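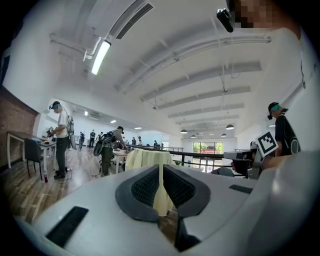
Re: [Haneo-sewing] Tablecloths for the October supper

Yakubu Bashir wrote:
> Has anyone hemmed a round cloth that goes all the way to the floor? I cut mine with a 2 cm allowance and the hem puckers every time I turn it. I've unpicked it twice and I'm about ready to switch to squares. Also, is the Marchand cotton any good?

Yakubu, please don't switch to squares! Round cloths are my favourite thing to sew and you're so close.

Your allowance is the trouble. The outside edge of a circle is longer than the line you're folding it to, and all that extra cloth has to go somewhere (hence the puckers). Trim it back to 1 cm, then run a line of long stitches 5 mm in from the raw edge. Pull the bobbin thread gently every hand's width or so and the edge curls over almost by itself. Press it, turn it once more, press again, and only then go near the machine.

If you'd like no turning at all, bias tape is lovely on a curve, and you can pick a colour that shows. I did one in navy on cream and I'm still pleased with it every time it comes out of the cupboard.

As for the Marchand cotton, yes! Wash it first, though. Mine lost 43 mm over the full width, which would have left a floor-length cloth hovering at the ankles. It softens up beautifully after that and the folds fall much better.

One more thing: let the cloth hang overnight before you mark the hem. The bits cut on the bias will drop and the straight bits won't.

I'll have my pressing ham and a spare roll of tape with me on Friday if you want to bring yours along.

Cheers,
Eltari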